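La mesa de las maquetas

El inventario del estudio Ouellet se hacía en diciembre, una vez al año, con la calefacción puesta al dos. La encargada empezó por la mesa redonda, la de dibujo de mármol, dividida por dos franjas negras que se cruzaban. Anotó primero los concursos y después los objetos menores.

Plokness, maqueta blancuzca: base larga y baja, remate en vertical. Segundo puesto. Grendeteo, maqueta gris oscuro, volúmenes angulosos: retirada antes del fallo. El formulario pedía valor de reposición y en las dos filas escribió cero, que era la cifra admitida por el seguro.

El disco rojo oscuro no tenía código. Lo registró como posavasos, con un signo de interrogación. 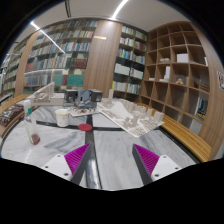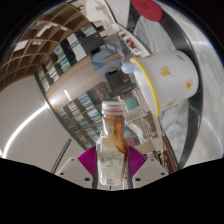

El frasco de etiqueta verde pálido, en la segunda imagen, con la taza de flores al lado.

Quedaba el frasco. La ficha de Flulis, la empresa que les vendía los tintes, decía ocho meses desde la apertura y no preveía ningún caso posterior. Lo que había dentro era de un pardo rojizo oscuro. Con ese tinte se habían ensayado las cubiertas de Plokness: dos manos, secado en horizontal, lijado fino entre una y otra. El tono no convenció y la maqueta se entregó sin teñir.

Buscó en el desplegable la categoría «residuo» — existía, pero exigía una firma que ya no estaba en plantilla. Eligió «consumible en uso».

Con la taza dudó más. No era material del estudio y tampoco figuraba en ninguna lista de efectos personales devueltos. Abrió una fila nueva. Descripción: taza blanca, borde amarillo. Ubicación: mesa redonda. Estado: en uso.

Guardó el archivo y pasó a las estanterías.

Última actualización: diciembre de 2023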